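Ikadine Paper Goods — Customer Help
Ticket: Handle and crumpled top on red and kraft shopping bags
Product: Sander twist-handle bag, medium
Opened: 20 July 2024
Status: Open, replacement handles on the way

Customer wrote:

Hello, and thank you in advance for reading all of this, because I do go on a bit. I run a small gift counter called Endale, where we pack snacks and little treats for people to carry home, and I have been buying your Sander bags since April. We ordered 800 to start with and liked them so much that I came back for 2,000 more. I love the look of them, the red at the bottom and the plain brown above, and so do my customers, who keep them and bring them back to be filled again!

My trouble is with the top edge and the handles. Once a bag has been opened and packed, the brown part goes soft and crumples, and the handles flop off in whatever direction they please. With only two snack packages standing inside, the sides have nothing to lean on and the whole top wanders. I had one set out on the table with two green packs in it and one handle drooping left and the other curling away to the right, and it looked tired before it had gone anywhere.
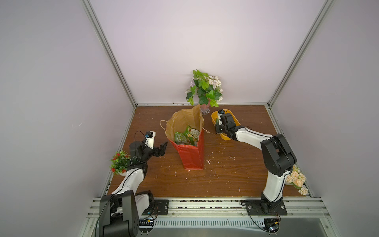
Can a crumpled top edge be smoothed out once the bag has been packed?
It can be improved, but it is easier with the bag empty. Take the packages out, press the top flat between your palms along the original folds, and turn the edge down once to make a narrow cuff before you pack it again.

Support replied:

Thank you so much for the long note — the details really do help. Could you tell us a few more things when you have a minute?

Are the handles coming loose from the paper, or just lying flat?
Are the bags stored flat in the carton or standing open on a shelf?
Do you see any fraying in the cord itself?

In the meantime, please try the cuff described above on a few bags, and put a piece of stiff card in the bottom before the packages go in. For two light packs we also like a sheet or two of crumpled tissue down each side, which holds the walls apart and keeps the packs from leaning on one another.

Customer wrote:

I went through a dozen or so (12, to be exact, I sat down with a cup of coffee and did it properly) and none of the handles has come unglued. They just lie down. We had been keeping the bags open on a shelf so they would be ready to grab, and I suspect that was my own doing, as they had picked up all sorts of bends from being pushed around.

On the fraying, I never would have looked if you hadn't asked. The twisted cord on one of the red ones is good and thick, but there are a few loose strands sticking out of it.
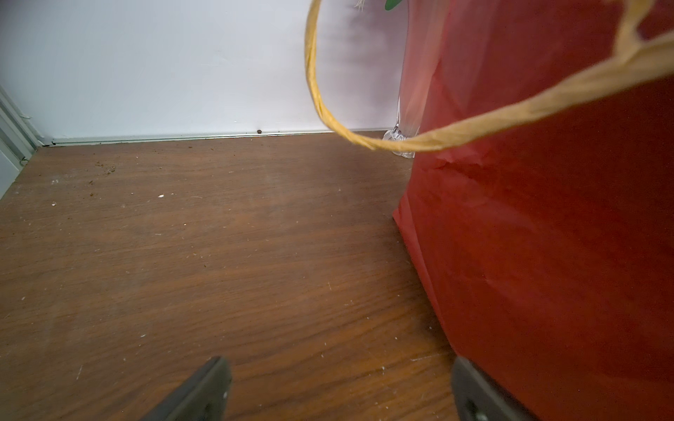
I don't mind a little roughness, it's paper cord after all and I rather like the rustic feel. My worry is whether it will carry on unraveling once somebody has it looped over their wrist with a heavy jar of something inside. Is there a trick to it, or should I set those bags aside for the lighter orders?

The card in the bottom was a good tip, by the way. I cut up an old Fonon carton for it and the bags sit much squarer now.

Support replied:

A few loose strands are fine for light things such as snack packs. Snip them close with small scissors, then rub a tiny dab of white craft glue over the spot and leave it for 30 minutes before you touch it. If the twist itself has opened up so that you can see a gap between the strands, please don't use that bag for jars or bottles.

For the lying-down handles, hold each one near the paper and bend it gently upward, then store the bags flat in their carton with the handles pointing up. We are mailing you a set of replacement handles, free of charge, for any bag you are unsure of.

Customer wrote:

How kind of you, thank you! I'll keep the bags flat from now on and work through the shelf ones first. There is one more bag, with the flowers behind and the yellow bowl next to it. I still haven't done the cuff on that one.

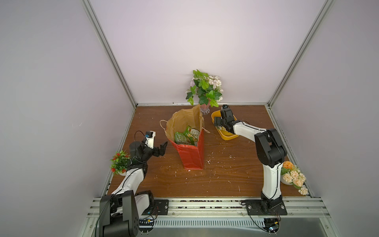
Attachment 3: Red and kraft bag with two green snack packages, top edge folded open.

Support note: Replacement handles requested. Ticket stays open until the customer confirms they have arrived and fit.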